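Zendport登记台桌面布置规范9月起试行

纸张竖放近身一侧，红色圆形件置于其前，台面其余部分保持空出

本报讯　Zendport行政服务部近日印发《登记台桌面布置规范（试行）》，自9月起在Kusdale园区及下属8个服务点执行。规范对登记台台面的铺设、纸张的摆放方向、红色圆形件的取放位置以及每日收台的次序作出统一规定，涉及登记台245张。

规范由行政服务部负责人Berenice Lozano主持起草，Ostik家具公司参与了台面部分的编写。文件发布前，起草小组在Kusdale园区逐项演练了桌面布置的各个步骤，并据此对条文顺序作了调整。演练使用浅色木质桌面的登记台，桌面加铺白色台面，木质边沿在远侧露出。

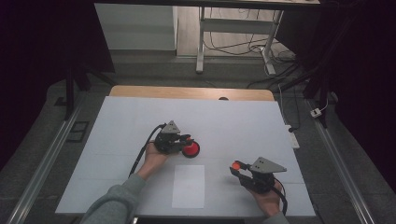 红色圆形件被夹起，白纸竖放在台面近侧。

按照规范，登记台的布置从纸张开始。工作人员先将一张白纸竖向放在台面近侧的居中位置，纸的长边与来访者的视线方向一致，纸面不得压在台面边缘上。纸张放定之后，再放置红色圆形件。圆形件应平放，落点在纸张前方，即远离来访者座位的一侧，与纸张保持在同一条中线上，二者之间须留出间隔，不得相互叠压。

Berenice Lozano在说明会上表示，各服务点以往的摆放习惯差别较大，有的将纸横放，有的把圆形件放在桌角，来访者换一个服务点便要重新寻找。“我们收到的意见里，说得最多的就是找不到地方。台面本身并不大，东西也只有这几样，摆法统一以后，轮岗的同事接手也方便一些。”她说。

据介绍，起草小组在征求意见阶段共收到书面意见29条，其中多数与纸张方向有关。财务和人事两个部门原先倾向于横放，理由是其表格以横版为主。经协商，规范采用竖放作为通用要求，同时在附则中允许使用横版表格的服务点在办理当次业务时临时改变方向，业务办结后恢复原状。

关于圆形件的位置，小组也作过比较。初稿曾将其定在纸张右侧，便于惯用右手的人员取用；惯用左手的工作人员提出异议后，改为放在纸张前方的中线上，左右两侧取用距离相同。修改后的条文写入规范第三条，并配有一幅简图。 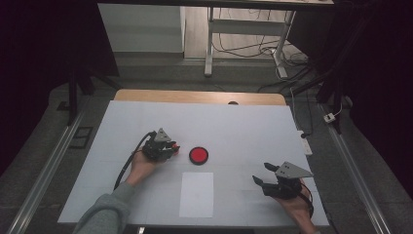

红色圆形件平放于台面中部，其下方近侧为竖放的白纸。

规范第四条专门规定台面的留空。除纸张和圆形件外，台面上不得长期放置文件夹、水杯、私人物品和待寄邮件。来访者随身携带的小件可以临时放在台面两侧，离开时由工作人员提醒取走。线缆应避开纸张所在位置，不得从纸面上方越过。

台面铺设方面，Ostik家具公司的Minoru Takagi介绍，规范对拼接台面的接缝提出了要求：纸张尽量放在平整处，书写区域应避开明显的高低差；白色台面出现折痕或者翘边时，服务点应先行压平，无法压平的报修更换。Ostik将在试行期内为各服务点提供一次上门检查，检查内容包括台面是否移位、边沿是否磨损以及接缝处是否积灰。检查日期由各服务点与公司自行商定，报行政服务部备案。

在取放动作上，规范要求拿取圆形件时先垂直提起，离开台面后再作平移，放回时自上而下落定，不在台面上拖动。起草小组成员Getsemaní Xolalpa解释说，拖动容易带动下方的铺面，也容易把纸推歪。“先放纸，后放圆形件，收的时候反过来，先收圆形件，后收纸。次序定下来，动作就少一些。”

对于每日收台，规范列出以下步骤：当日最后一位来访者离开后，将圆形件收入抽屉；检查纸面有无字迹或者印迹，已经使用的纸张按来访登记材料归档，未使用的放回纸盒；用干布自远侧向近侧擦拭台面；确认桌下线缆没有牵拉。次日开放前，由当班人员重新布置，并在值班表上签名。

考虑到部分服务点空间有限，规范对登记台周围的地面也作了规定。桌腿外侧应保持通行，接线板不得放在来访者落脚处。地面铺有地毯的服务点，应检查地毯边缘是否卷起；木地板与地毯相接的位置须定期清扫。以上内容列入服务点月度自查表，由各点负责人填写。

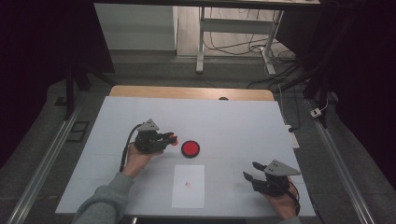 台面中部的红色圆形件与近侧白纸，纸面中央附近有一处浅淡的红色小印迹。

负责培训工作的Abundio Magaña表示，面向登记岗位人员的首期培训安排在Kusdale园区举行，名额100人，由各服务点按登记台数量分配。培训分为讲解和实际操作两部分，参加人员须独立完成一次布置和一次收台，由培训人员对照规范逐条核对。未能参加首期培训的人员，由所在服务点负责人组织学习，相关记录在试行期内补交。

Abundio Magaña同时提醒，培训中较容易出现的问题有两项，一是纸张放置偏斜，二是圆形件离纸过近。前者可以借助台面的边沿或接缝进行校正，后者以不遮挡纸张上沿为准。规范没有设定具体的间隔尺寸，各服务点可按台面大小自行掌握，同一服务点内部应当一致。

为便于新到岗人员对照，行政服务部还编印了一份单页说明，内容包括布置次序、收台次序和简图，由各服务点张贴在登记台内侧，不得贴在来访者可以触及的台面上。说明采用大号字体印制，遇有条文修订时统一更换，旧版由服务点收回并销毁。各服务点不得自行增删内容，确有需要的，可在说明旁另附一张便条，写明服务点名称和经办人。

试行期间，Barrera档案室将同步调整登记材料的接收方式。各服务点送交的纸张须按竖向叠放，页边对齐，不得折叠；纸面留有印迹的，应在完全干燥后再行叠放，以免沾染相邻页面。档案室负责人Danai Karagiannis说，材料方向统一后，归档人员在扫描前不必再逐页翻转，此前因横竖混放退回服务点的情况预计会有所减少。

Danai Karagiannis还建议，各服务点在送交材料时附一张清单，注明起止日期和经手人姓名，清单置于材料最上方，同样竖放。该建议已被行政服务部采纳，作为附件二随规范一并下发。

行政服务部表示，试行期内各服务点可就条文提出书面意见，由负责人汇总后提交起草小组。涉及台面更换和维修的申请，仍按现行的物品报修程序办理，费用由各服务点年度预算列支。规范全文、桌面布置简图和月度自查表已发至各服务点负责人，纸质版可在Kusdale园区行政服务部窗口领取，窗口受理时间为上午9时至下午5时。

（行政服务部供稿）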